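Ondetti White Ceramic Mug, Straight Handle
Item no. 1007
Supplied by Kisthorpe Tableware, Disonbridge

Plain white mug for canteens, break rooms and self-service coffee points. Glazed inside and out. One handle, sized for three fingers. The foot ring is ground flat after firing and leaves no marks on laminate or paper table covers.

Specifications
Material: ceramic
Color: white
Decoration: none; printing on request
Dishwasher: yes, commercial racks included
Microwave: yes
Oven or open flame: no

Packing
Mugs ship in cartons with cardboard dividers. Minimum order is 4 cartons. Orders over 2000 pieces are delivered on pallets, and the lead time is confirmed in writing. Replacement pieces are sold singly under the same item number.

Use and care
Do not stack more than 3 high. Remove tea and coffee stains with baking soda and a soft cloth. Steel wool will scratch the glaze. Discard any mug with a chipped rim.

Related items
Sotiropoulos saucer, white
Ondetti milk jug, white
Rack insert for mugs

Trade inquiries: Emese Nyitrai, Kisthorpe sales desk. Page revised February 20, 2021. Prices from the November list remain valid for this item.
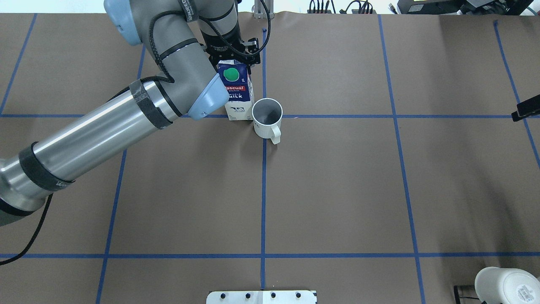
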